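# The Clament plush blanket, in pink

I sell a small number of blankets, and this is the one I get the most email about, so it's getting a longer page than the others. If you only want the short version: it's big, it's soft, it's pink, and it goes in a normal washing machine.

Clament is the name of the blanket and Hrnčiar is the mill that makes it for me. I'd been buying throws from Jirneck before that, and they were fine for a couch, but they never covered a bed properly and I got tired of telling people so. This one was made for beds from the start. The large size is 215 cm on the short side and it hangs down nicely on most double beds.

The pile is short and velvety. If you run your hand one way it goes lighter, and if you run it back it goes darker, and every place you sat down or dropped something will show until you brush it over. I love that! My sister-in-law can't stand it and smooths hers every morning. If you think you might be in her camp, look at the flat-weave Sideo throw, it's on the next page and it's cheaper too.

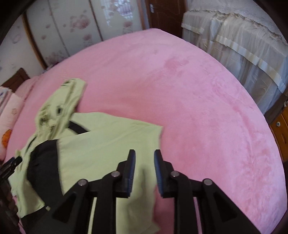

I fold all my laundry on the bed, as I suspect most people do, and a plush top is good for that. Shirts and jackets stay where you put them. On my old satin cover everything slid around (sleeves especially) and I'd end up chasing it toward the floor. Slippery sports fabrics behave a lot better on this stuff. The one thing I'd keep off it is anything with open Velcro, so close your cuffs and tabs first or they'll grab the pile and pull.

**What you get**

- One blanket, large size, pink
- Polyester, 400 gsm, same finish on both sides
- Stitched edge with rounded corners
- A cotton storage bag with a drawstring

**Washing**

Wash it alone the first time – it sheds a bit of fluff, and you don't want that on your black T-shirts. Cool water, gentle cycle, hardly any detergent. Skip fabric softener completely, it makes the pile clump. I tumble mine on low for a short while and then hang it over 2 chairs overnight. Don't iron it. If a crease won't go, hold a steamer a little way off and brush it out with your palm.

**Stock and shipping**

I've sold more than 500 of these now and the pink runs out first every time. The next batch from Hrnčiar comes in at the end of August. You can order ahead and I'll send yours out the day the boxes are unpacked, or you can put your email in the form and I'll write when they're on the shelf.

Returns are fine if it hasn't been washed. Please put it back in the cotton bag, and drop me a note first so I know to expect it.

Page updated August 2, 2022 with the new washing notes.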